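Tool Change Without Tears: Final Report, Automation Elective

Team: Anouk Desmet, Frans Cuypers, Senga MacKinnon
Supervisor: Griet Dierckx

1. What we said we would do

Our proposal from April promised a robot arm that would pick up its own printed fingertips, use them on a children's shape sorter, and put them back. It also promised a web dashboard. The dashboard is not discussed further in this report.

The idea was simple enough to fit on a napkin, and for two weeks a napkin is where it stayed. A plain gripper is fine for blocks with flat sides and bad at everything else, so we wanted a printed attachment the jaws could grab and let go of without a person reaching in.

2. The workspace

Everything happens inside a gray tray with sloping walls. Frans picked it so that dropped parts would slide back to the middle, and they mostly do. The sorter board and a black block with a scooped top share the floor. We named the block Jurkow during a long afternoon and the name got into the code, where it is now a variable in 20 places.

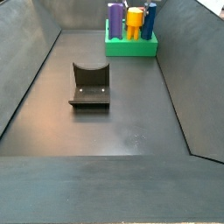

Figure 1. Jurkow on the tray floor, with the board and its pieces toward the back.

Positions are taught by hand. We jog the arm to a pose, save it, and give it a name we will regret. Bumping the board by the width of a pencil line means teaching the board poses again, so Senga drew up a rule about leaning on the table. She has broken it more than anyone.

3. The attachment

Version one had a single prong and snapped on a Tuesday. Version two, known as Brolach, had two prongs of equal length and pushed pieces over very reliably. The version in this report is thicker, with a sloping top and two round-ended prongs. Anouk printed it in yellow-orange, the spool nearest the door.

The jaws squeeze it from both sides. There is no latch and no magnet, just friction and our good intentions.

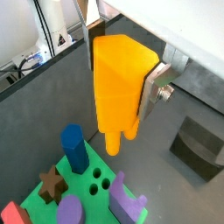 Karlijn Baert

The hard part was lining up the prongs over the board. With the attachment held, the fingertips are no longer where the controller believes they are, and for a while our offset had the wrong sign. The arm went confidently to a point inside the table and stopped itself. We fixed the sign and lowered the speed limit for all moves near the board.

4. Results

We ran 100 pickups of the attachment from a taught position. It came up straight in around 80 of them. The rest came up crooked, and in 2 cases it fell before the arm had cleared the tray wall. Moving pieces on the board went worse. Tall ones tip if a prong touches them near the top, and the star needs an approach angle we never properly solved.

Putting the attachment back works if it was picked up straight. If it was picked up crooked, it goes back crooked, and the next pickup inherits the problem.

5. What we would change

A printed dock with tapered sides, so the attachment settles into the same place each time. Stops for the board. Rubber on the jaws, which Griet suggested in our first meeting and which we wrote down and then did not read again until this section.

The print files and pose list are in the class folder under "final_final". Please use the one without the number.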